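Community > Get Involved > Paid Call-outs

Print | E-mail this page

Snack box packers wanted, Saturday mornings

Mernance is looking for 4 friendly people to help pack snack boxes for our neighbours at Dulura. Sausage, packets of snacks, a note if you feel like writing one! 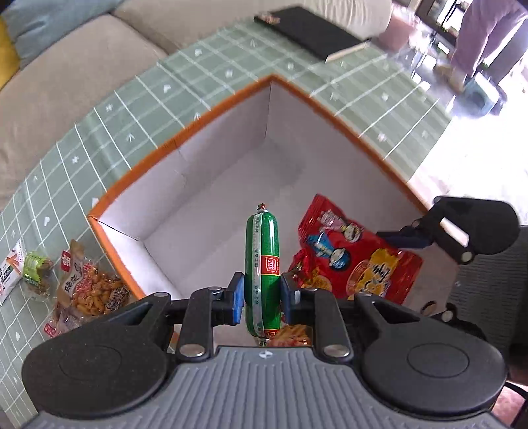
Shifts run up to 21 minutes a box while you're learning, and we pay for every one of them. No experience needed.

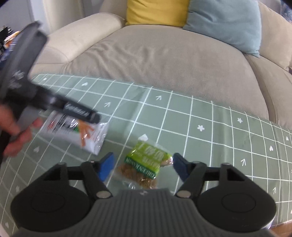
Packing happens in a proper lounge room, so come comfy. You'll work at the table with the green checked cloth (yes, the one with the hearts), and the sofa's right behind it for a breather.

Keen? Ask for Hafþór Nørgaard at Mernance.

Back | Next | Call-outs | Contact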